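Food Processing Basics, Handout 2: Retorts and Why Your Cans Come Out Safe

OK, so last time I promised we'd get to the retort, and I know a few of you have only ever heard the word shouted across a plant floor. A retort is a big pressure cooker. You load baskets of sealed cans, you close the door, you bring in steam, and you hold it there long enough to kill the things you want killed. The number I keep writing on the board is 121 degrees Celsius. Please learn it! You'll see it on every chart recorder you ever look at, and water won't get there in an open kettle, so that's where the pressure comes in.

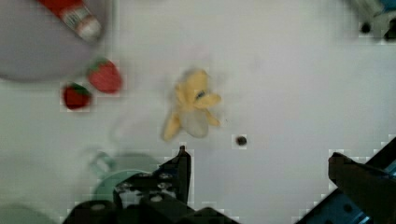 Bristell, 01/04/2024

What we cover today is the slowest point in the can, usually called the cold spot. In a thin product (broth, peas in brine) the liquid moves around by itself and carries heat with it, so the cold spot sits a bit below the middle. In a thick product like refried beans or pumpkin nothing moves much, heat has to creep in from the wall, and the cold spot is close to dead center. Same can, same steam, very different cook time. I once watched a crew at the old Tandov plant switch from green beans to chili and try to keep the green bean schedule. The supervisor caught it before the door was shut, thank goodness, but I still use it as my scary story.

Headspace matters too, mostly if your retort rotates. The bubble at the top travels through the can as it turns and stirs the product for you. Fill too high and you lose the bubble, and with it the stirring your schedule was counting on. So fill weight is a safety check as well as a money check (write that down, I like to ask about it).

Now venting. Before the clock starts you have to push the air out of the vessel, because pockets of air between the baskets insulate the cans. The gauge can look perfectly fine with air still trapped in there! Go by the thermometer and the vent schedule together. On the Tadska line we'll be using in lab, a full load is nearly 2000 cans, and the ones packed in the middle are the ones I worry about.

Things to have ready before lab:

1. Your copy of the Ackroyd worksheet, with the unit conversions already done. Please don't do them standing next to the steam line.

2. Closed shoes, hair net, no rings. Bring a pencil, pens smear on the wet clipboards.
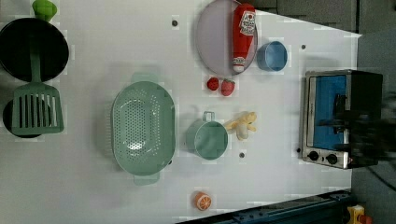

3. The cooling section of your reading. We'll start with pressure cooling and why a can buckles if you drop the steam too fast.

Lab is in room 209, through the second door past the boiler office. If you get stuck on the headspace problem, draw the can first and then try it again.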